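Virnon 3, reseña tras un otoño de convivencia

Virnon 3 promete juntar en un solo programa la percepción, la planificación de agarres y el registro de todo lo que sale mal. La última parte la cumple de maravilla. El visor de registros es de lo mejor que he usado, y he tenido ocasiones sobradas de apreciarlo.

Lo instalé en octubre, en el banco de Pistdale, para sustituir una colección de scripts que solo entendía Sizwe Matlala y que Sizwe Matlala ya había dejado de entender. La licencia cuesta 4.000 euros por puesto. La instalación pide una versión concreta de cada biblioteca y se ofende si encuentra otra, pero una vez apaciguada no vuelve a quejarse. La calibración mano-ojo es un asistente de cuatro pantallas, tres de ellas útiles. La cuarta te felicita.

El planificador de trayectorias es rápido y algo teatral. Entre dos soluciones igual de cortas tiende a elegir la que pasa el codo por donde ningún ser humano lo pasaría. Hay un ajuste, «postura preferida», que lo corrige casi del todo y que viene desactivado. El control de fuerza me parece correcto, sin más: los valores de fábrica son prudentes, y subirlos obliga a aceptar dos avisos legales redactados por alguien con mucho miedo. 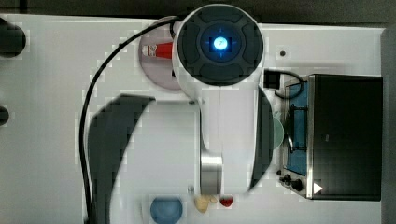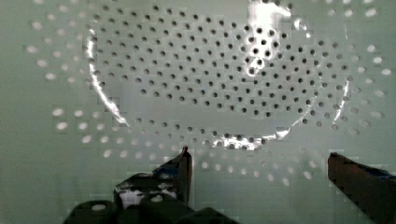
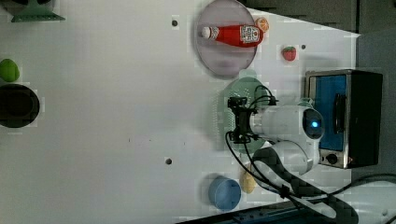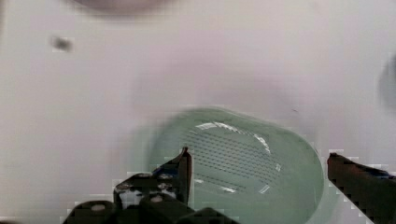
Cenital, muñeca, cenital, muñeca.

La percepción es el módulo por el que se paga y el que más sube y baja de nota. Con las cámaras cenitales segmenta bien: un bote de kétchup tumbado en un plato, una fresa suelta, el tostador con su interior azul, todo eso le parece trivial. Con la cámara de muñeca empieza la filosofía. El escurridor verde claro de la última toma, con sus filas de agujeritos y sus brillos en la pared interior, es justo el tipo de objeto que lo pone nervioso, y en la segunda los agujeros se ven oscuros en una zona y casi blancos en otra, de modo que el detector de bordes encuentra bordes hasta hartarse. De los 2.845 fotogramas de muñeca que le pasé, me dio por buenas las máscaras de 2.282. Revisé los demás a mano, con café, y en bastantes le habría dado la razón a la máquina por puro agotamiento.

Mejora mucho si se enmascaran los dedos de la pinza, que en esa cámara ocupan siempre el borde inferior. La función existe y se llama «exclusión estática de efector», nombre que explica por qué tardé dos semanas en encontrarla. Me la señaló Hye-jin Ok, del soporte de Sustden, en un correo de una línea que incluía la ruta completa del menú y ninguna compasión.

Lo he comparado con Sriwong, que uso en el otro puesto. Sriwong es más barato, planifica peor y tiene una interfaz que parece dibujada durante una mudanza. Eso sí, deja editar el árbol de comportamiento mientras corre. Virnon obliga a parar, guardar, recompilar y esperar una barrita que llega al noventa por ciento y se queda ahí pensando en sus cosas.

La documentación está traducida al español con entusiasmo. «Grasp pose» aparece como «pose de agarre», «postura de asimiento» y, en el capítulo de errores, «actitud prensil». Recomiendo leerla en inglés.

¿Lo compraría otra vez? Para un banco con cámara cenital y objetos opacos, sí, y sin regatear demasiado. Si casi todo el trabajo pasa por la muñeca, pediría antes la prueba gratuita y le pondría delante el escurridor más feo de la cocina. Yo he renovado un puesto. El segundo sigue con Sriwong hasta que arreglen lo de la barrita.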